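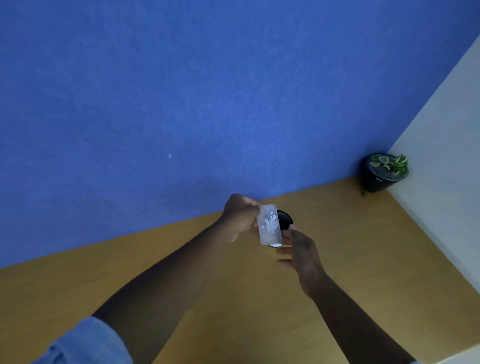
Corner table, blue wall side. Hands mid-job, plant in the back corner.

January, 4:30 pm. Lillbridge workroom. Notes mostly for me, Nisha pls add yours underneath.

Moved over to the corner table today. Better than the long bench. Wall on two sides so things stop rolling off the back. Tan top is easy on the eyes but arms throw a big shadow right where you're working, esp. late in the day. Far corner stays brighter. Lamp from the left? Try tomorrow, the clamp one, not the heavy one.

Plant: the one with green and cream leaves, black pot. Keeping it in the corner where blue meets off-white. It leans toward the light wall. Quarter turn once a week, write it on the sheet. Don't water it on the table - take it to the sink, let it drain, bring it back. Nisha thinks it wants a bigger pot. I say leave it til spring.

Blue paint. Small white speck on the wall, left of the middle, fairly high. Chip or filler, can't tell, haven't scraped at it. Leftover can is on the shelf, label says Drevesard 306. The 182 next to it is the hallway color, do NOT mix them up again. Dab with the small brush, let it sit overnight, look at it in daylight before doing a second one. The wall has that speckly texture so a flat dab might show. Stipple it maybe.

Table height. Fine standing, bit high on the stool. Shoulders sore after the afternoon. Nudeo stool goes down another notch if someone frees up the lever, its stiff.

To do
- lamp, left side
- touch up speck
- wipe table at end of day, damp cloth only, no spray
- felt pads, need 5, have 7 in the drawer
- ask Nisha Rathore where the Crăciun box went, it was under this table and I want the string out of it

Stopped 5:50. Table cleared except plant. Forgot to messure the gap behind the table, do that first thing.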